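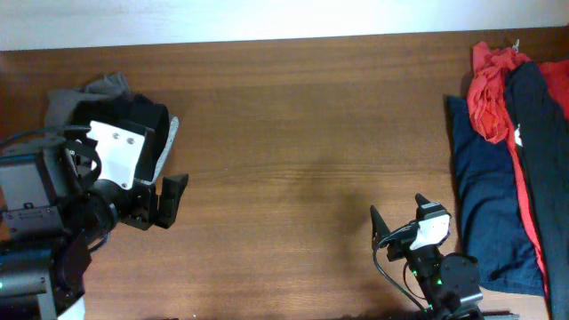 Laundry table at the Kiden open day, Bedbridge. Left arm has hold of the dark stuff, right arm is open and free, and the clothes pile is over on the right.

Kiden Open Day, Bedbridge
Posted 2026-07-06

I went to the Kiden open day over the weekend and I've been talking about it ever since, so my family would like me to put it on the website instead. Fine! Kiden is the robot workshop in the old Coman building, the brick one behind the bus lot, and if you live in Bedbridge you've probably driven past it a hundred times wondering what they do in there. I know I have. They opened the doors in May for school groups, and this time it was the rest of us.

Tickets were free but you had to pick a time slot. I got the 11:20, with a group that was mostly parents and kids plus a few people like me who just like machines. We got a sticker, a paper map, and a talk about not leaning over the yellow tape. Then we were off.

I took way too many pictures as usual, and most of them are the backs of people's heads, so the laundry table gets the top spot and everything else gets words.

The laundry table

I could have stayed here all day. It's two arms and one table, with clothes to fold or sort or at least move around. You'd think the big flashy stuff would pull the crowd, but there were more people around this table than anywhere else in the building, and I think it's because every one of us has a basket at home we're avoiding.

What I like in my picture is the two grippers doing completely different things. The left one has a bunch of cloth, gray up top and a black piece with gray trim hanging down around the side of it. The right one is wide open in a V, pointing up, with nothing in it. It looks like somebody holding out a hand for the next thing. There's a big stretch of bare wood between the arms and the pile, and I love how ordinary the table looks. I expected stainless steel! It could be somebody's dining table.

The pile is navy, red and black, and there's a little white tag showing on the black piece. The woman running the demo told us dark clothes are the mean ones. A black shirt on top of a navy one is hard enough for me to sort out at six in the morning, and I've had a lot more practice. She said the cameras have trouble finding where one piece stops and the next one begins, and that a good contrasting trim along an edge helps a lot. I went home and looked at all my black T-shirts with new eyes. Not one of them has trim.

If you look down low you can find small green lights on both arms. A boy near me asked if green meant it was happy. He was told green means it has power, and he seemed let down by that.

How it moves

Slow. Slower than you're picturing. If you've seen videos online where the robot whips through a whole stack of towels, our guide said to check the corner of the video for a little number with an x next to it, because a lot of those are sped up. At Kiden everything ran at real speed, and watching it was kind of like watching someone put on contact lenses for the first time. The gripper comes down, closes, lifts, and the whole group holds its breath. Then a sleeve slides out and everybody groans together.

We watched seven tries on one shirt before our group had to move along. Some went better than others. I'd tell you the score but I was cheering too much to keep it, and the man next to me and I disagreed about whether a shirt folded with one sleeve sticking out counts. (It counts. That's how I fold them.)

Asking questions

They let us ask whatever we wanted, so here's what I remember from the back and forth, with apologies to the staff if I got the technical bits a little wrong.

Why two arms? Cloth sags. If you pick up a shirt with one hand you've got a lump on a stick, and you need the second hand to find a corner and stretch it out. Try folding a sweatshirt with one hand behind your back. Several of us tried it right there with our jackets and it was ridiculous.

Why only two fingers? They're cheap, they're tough, and you can fix them at the bench in a few minutes. Somebody asked about a hand with five fingers and the answer was basically that more fingers is more things to break. They do want to try it someday.

Does it know what a shirt is? I liked this answer. The guide said it has seen a lot of shirts being moved around and it makes a guess about what to do next, over and over, and that "know" was a word she tries not to use on the weekend.

When can I buy one? Big laugh. Then a very firm "not soon." I saw a few faces fall, and one of them was mine.

You get to drive

Okay, this was the best part – the second bench has a pair of arms you steer yourself. You hold two handles, you squeeze, and the grippers squeeze along with you. The job was to pick up a washcloth and drop it in a bin. The time limit was 59 seconds and I don't know who picked that number but I want a word with them, because I had the cloth over the bin when the buzzer went. One more second! I'm still mad.

It's so much harder than it looks. I kept pinching air. You can't feel the cloth at all, so you're going by eye, and your eye is telling you lies about how far away things are. The kids were much better at it than the adults. A girl of eight went right before me, did it on her first go, and walked off like she does it every day. I got back in line twice.

After that I went back to the laundry table and had a lot more respect for it.

The Kirkeo corner

Kirkeo is the cart they use for moving parts between rooms. It's a low thing on wheels, and on open day its job was carrying cookies up and down the hallway. It stops if you step in front of it, so of course all the kids stepped in front of it, and the cookies took forever to get anywhere. It plays a little two-note chime when it wants you to move. I've had that chime in my head for days now.

I asked if the name meant something and got three different answers from three different people, so I'm leaving that one alone.

The repair bench

Not many people stopped here, which is a shame. They had a gripper taken completely to pieces on a tray and you could pick up the parts. The finger was lighter than I expected and the motor was heavier. The man at the bench showed us how a worn cable gets swapped out, and he said cables are most of his life. Every time an arm bends, the cable bends, and sooner or later one gives up. He had a whole coffee can of dead ones. I asked if I could have one as a souvenir and he said sure, so now there's a broken robot cable on my windowsill next to the basil.

Stuff I wish I'd known before I went

Wear shoes you can stand in. There are hardly any chairs, and the laundry table has no place to sit near it.

Park at the Coman side, not the street side. The street side filled up early and I ended up walking from the hardware store.

Go to the driving bench first. By the time I left, the line ran out the door and around the corner.

You can take pictures in the main room but not upstairs. No flash near the arms, please, because it bothers the cameras.

The talk about safety is short and worth listening to. There's a big red button at every table and the staff will press it if you cross the tape, even a little. They pressed it for a dad with a stroller and he turned the same color as the button.

Coffee was a dollar and tasted like it.

Would I go again

Yes, in a heartbeat. They're planning another one for the fall, and the guide said they hope to have the arms working on towels by then, and maybe socks. I asked about fitted sheets. She looked at me for a while and then said she'd pass it along.

If you were in the 11:20 group and you got a decent shot of the cookie cart, please send it to me through the contact page. Mine are all blurry or have my thumb in them, and I'd love to add a good one. Same goes for anybody who filmed the driving bench, especially if you caught my second try. I want to see how close I was.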